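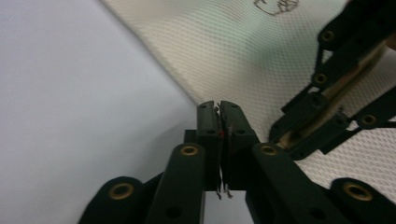
Ragged along the top, loose strands at the bottom.

The Piece from Jomurham

Mattes Kleinschmidt got off the bus in Skedow at ten past four with the envelope in his inside pocket. He had checked it twice on the way. The piece was small enough to lose and too thin to feel through the paper.

The shop was at 124 Ceva Street, between a bakery and a place that sold bathroom tile. A bell rang when he opened the door. Sieglinde Tiedemann was at the back with a curtain over her knees, and she told him to wait until she got to the end of the row.

He waited. There were bolts of cloth up to the ceiling on one side and a wall of small drawers on the other, each with a swatch glued to the front. He tried to find one that looked like his and gave up after the second column.

"All right," she said. "What have you got?"

He shook the envelope over the counter. The piece slid out, frayed on the edges, with a few threads trailing off it. She didn't touch it at first. She moved the lamp over and looked.

"What's it from?"

"A coat lining. My mother's. I want to get the lining replaced and I want it to be the same."

"Where's the coat?"

"At home. In Jomurham."

She gave him a look he remembered from school. "You came all the way from Jomurham to have a coat lined and you left the coat there."

"I thought you'd need to order the cloth first. I called. You said to bring a piece."

"I said bring a piece if you can't bring the coat."

Mattes said he must have heard it wrong. She took a pair of tweezers from a mug and picked the thing up by its middle. The loose threads hung down and moved a little when she breathed.

"You cut this?"

"Pulled it. It was coming away under the arm."

"Don't pull. Next time cut a square from inside the hem." She turned it over. "There's a red dot on it."

"I know. I thought it was part of the pattern."

"There isn't any pattern."

She carried it to the window, where the light was better, and stood there long enough that he started reading the labels on the thread rack. When she came back she set the piece on a sheet of white paper and opened a drawer under the counter. It was full of old order books with cloth spines. She went through three of them before she stopped.

"Was your mother's name Kleinschmidt too?"

"Before she got married it was Mösli."

She ran her finger down a page and turned the book to face him. The entry was in blue pencil. Number 1028, Mösli, lady's winter coat, full lining, gray. In the last column somebody had made a small red mark.

"My aunt's writing," Sieglinde said. "She dotted the cloth in red wherever the weave was bad, so she could cut around it. Sometimes she ran short and had to use it anyway. Then she put a mark in the book and took something off the price."

"So it was bad cloth."

"One spot was. Under the arm, where it wouldn't show. How long did she wear it?"

He had to think. She had worn it to his graduation and to both of her brothers' funerals. She had worn it in the garden the last few winters, when it was no good for anything else, with seed packets in the pockets. They were still in there. He had found them when he tried it on.

"Close to forty years," he said.

"That isn't bad for a spot."

She wrote up a new order while he stood there. The cloth would take until August. It wouldn't be exactly the same, she said, because the mill had closed, but she knew of one that was near, and the old lining had faded anyway. He would have to bring the coat. He said he would. The number on the slip was 1484, and she asked for half the money now.

"Do you want this back?" She nodded at the piece on the paper.

"Don't you need it for the color?"

"I'll need the coat for the color."

He held the envelope open and she lowered the piece in with the tweezers. One thread stayed behind on the counter. She picked it up on the tip of her finger and looked at it, then dropped that in too.

The bus back left at 5:30, which gave him time for a roll from the bakery. He ate it standing up at the stop. A woman with a stroller asked him if this was the one for Jomurham and he said it was. Then it started to rain, lightly at first – and he moved the envelope to his shirt pocket, under the sweater, and buttoned his jacket over it.

At home the coat was on the back of the kitchen chair. He emptied the pockets onto the table. Radish, radish, parsley, and one packet with the top folded over and nothing written on it. He put that one on the windowsill with the envelope and went to find a bag big enough for the coat.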